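Reading the Plirstead merit list without losing an evening

The merit list for the Plirstead technical diploma went up in March, as a single file with 2,964 rows and no search box. I spent longer on it than I should have, so these are my notes on the layout.

Each row has a roll number, a section score for each of the two papers, a total, and a rank. The total is out of 200. The rank is worked out before the reserved seats are split off, so a rank of 1,000 does not tell you much until you know which list you are on. The second list starts again from row one and uses the same column names. Check the heading on the page before you copy anything down. 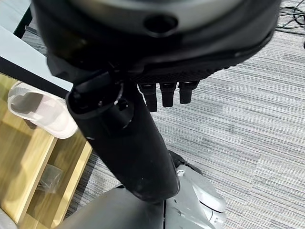

Black housing, with three fingertips below the textured band.

Ties are handled in this order: higher score on Paper 2, then fewer wrong answers, then age. The wrong-answer count is not printed in the file. You have to log in to the Skillard portal, open the score card and look at the last line. The portal logs you out after a few minutes and does not keep your place – write the figure down the first time.

The syllabus for Paper 2 also changed this year. The old version had 29 topics under general mechanics and electrical basics. The new one has the same number, but four of them have moved between units, so page references in older prep books will be wrong. I used the Avcı workbook, second edition. Its chapters on gear ratios and three-phase supply are still fine. The chapter on units and errors is thin, and I would replace it with past papers. 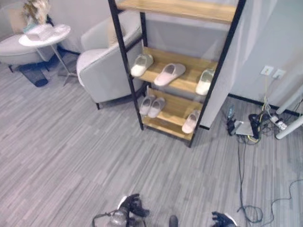 Pale pink and white slippers on the shelving unit, armchair to the left.

Next is the choice form. It takes up to eight colleges and locks at 5 p.m. on the closing date. You can change the order as often as you like before then, but each save overwrites the last one and the form does not send a receipt. I saved a PDF after every change. 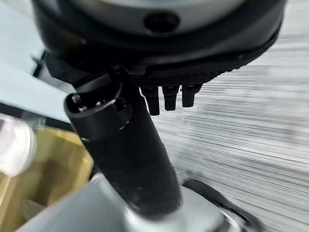 Wirnham is listed twice on the form, once for the day course and once for the evening course, under codes that differ by one digit. The fees are the same. The evening course runs a term longer and has its own cutoff, and last year that cutoff was lower. If you are close to the line, enter both – day first, evening directly after it.

Documents for the first round are the admit card, the score card and the school leaving certificate, plus two copies of each. The notice says attested copies. The help desk told me self-attested is accepted for round one only. I have asked them to put that in writing and will add their answer to this post when I get it.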